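3.2 Where tubes end up

Most laboratories have a rule about racks. At Ristlow the rule is that tubes go in from the left-hand row, fill it, and only then start on the next. It is printed in the induction booklet and repeated by whoever is nearest when a newcomer breaks it. We know of no written argument in its favour. We therefore set out to learn how far people keep to it when left in peace, and whether keeping to it does them any good.

Over the study period we logged 3185 placements of capped conical tubes into two-tier racks at the Ristlow and Brarkidberg benches. A placement was called "in row" if the tube went into the same row as its predecessor, and "stray" if it did not. Tubes put down on the bench, in a pocket or in a coffee mug were left out of the analysis, with some regret.

The strays were less random than we had hoped. A person filling a rack alone tends to build a tidy line along one side, and then places a single tube a little way off from it (Figure 3a). Asked about such a tube, people gave us reasons of great variety: it was the control, it was the one to spin first, it was the one they had doubts about. Two of them said it was the blank. Both arrangements in Figure 3 would count as correct under the Drotach bench guide, which says only that tubes should be "placed suitably".

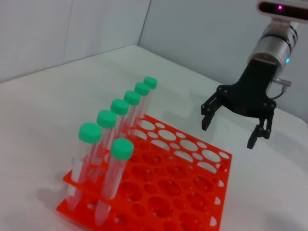
Figure 3a. A row of six green-capped centrifuge tubes with a seventh placed outside it, in an orange two-tier rack.

The green caps deserve a word. Since they are all the same colour and close to the same height when seated, the cap tells the user nothing about what is beneath it, and position has to do the work that a label would otherwise do. This goes well until somebody moves the rack. A square rack looks much the same after a quarter turn, and a left-hand row becomes a back row without a single tube having been touched. In our log, 40 placements were made into a rack that had been turned since the last visit, and in nine of them the person noticed. The rest carried on with the confidence of the properly inducted.

The lower tier brings troubles of its own. A tube that finds its hole in the upper plate has still to find the matching one below, and a conical tip is willing to try a neighbour first. The result is a lean, which most people put right at once and a few defend as a matter of style. Racks with holes of two sizes add a further choice, and up to eight seconds could pass between the tip entering the upper plate and the hand letting go. The same rack is shown from the front in Figure 3b, with one tube at a slant. 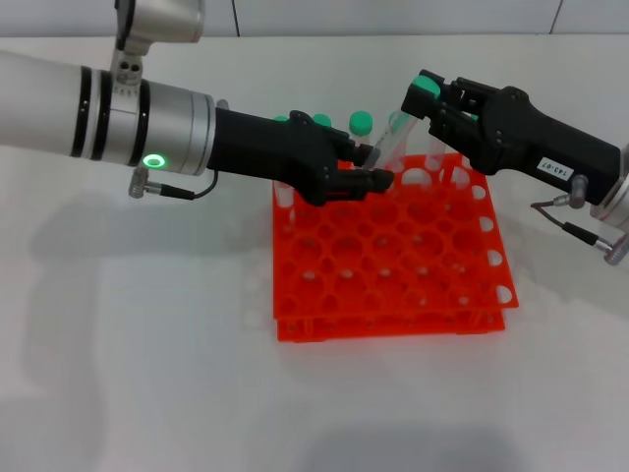 Haoran Cheng, reading a draft of this section, objected that a stray tube should never have been scored as a fault. If all the tubes wear the same cap, he wrote, then the one on its own is the only one you can find in a hurry, and the row is what needs defending.

We have some sympathy with this. The term "stray" was kept because the log sheets had already been printed, but it should be read as a statement of position and carry no blame. Silvan Pichler has since rescored the Ristlow sheets with a third class, "set apart", for tubes whose owners could give a reason before being asked for one. The class is small. The Yao sheets, begun in December, use it from the start and are treated separately in Section 3.3.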